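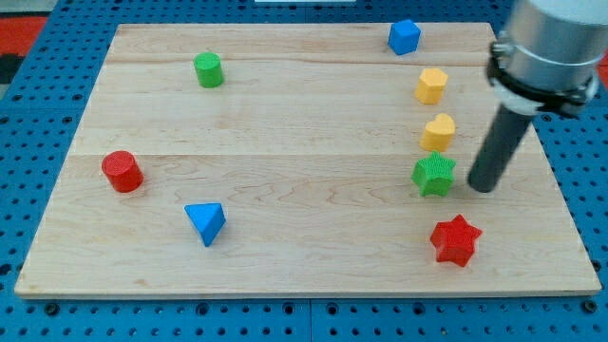 By Alper Kocabaş | 08/10/2025 | Filed under: Kitchen, Wood

Cutting boards, quick version. Got a lot of mail after the knife page so here goes.

Oil. Food grade mineral oil, not olive, olive goes rancid and your onions will taste of it. Warm the bottle in a bowl of hot water first. Wipe on thick, leave overnight, wipe off. New board: do it 2 nights running. After that once a month, more in winter if the heat's on.

Smells. Coarse salt, half a lemon, scrub, rinse. Garlic may need a second go.

Washing. Hot water, drop of soap, both sides even if you only used one. Stand it on edge to dry. Never the dishwasher. Never soaking in the sink, I lost a good Geerts board that way.

Warped? Damp towel on the hollow side, something heavy on top, check in the morning. Works on thin ones mostly.

Fuzzy surface: 220 paper with the grain, 20 strokes or so is plenty, then wipe, dry and oil agian.

Sliding on the counter. Wet paper towel underneath. Wrung out, flat, no folds.

Wax is optional. I use the Wirby one, 1 part wax to 4 oil if your making it yourself.

Wooden spoons, same treatment. Salad bowls next time.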